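I've had the Lonis fingers on both arms for 13 days now, and Dong-hyun keeps asking how I check a new pair before I trust it with a real task. So I'm writing it down!

## 1. Close them and look at the tips

Start with the wrist camera. Close the gripper slowly, with nothing in it, and look for light between the tips. A thin sliver is fine on these. If one finger sits higher than the other, back off the screws and reseat it. 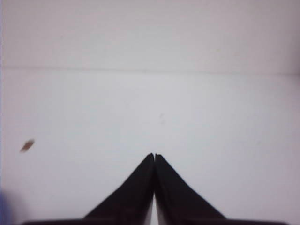
Then open and close it 28 times and check again. I skipped this once with the old Yeon set - never again.

## 2. Set up the pick

I use a plate and toy corn (A-yeong likes a foam block, but corn is bumpy and a much meaner test). Run both arms to their start pose and save it in Lindell before you do anything else.

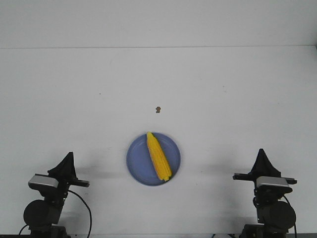 Keep your speed low for the first 5 tries. Go for the middle of the cob, since the narrow end likes to roll away from you.

## 3. Now try it from the table

Same pick, but with the corn off the plate. Drop the approach height by 3 mm and do each arm separately.
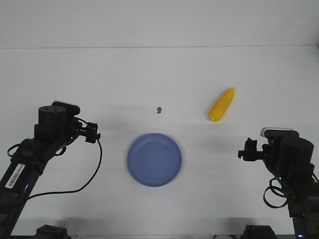 *Corn on the table, both grippers clear of it.*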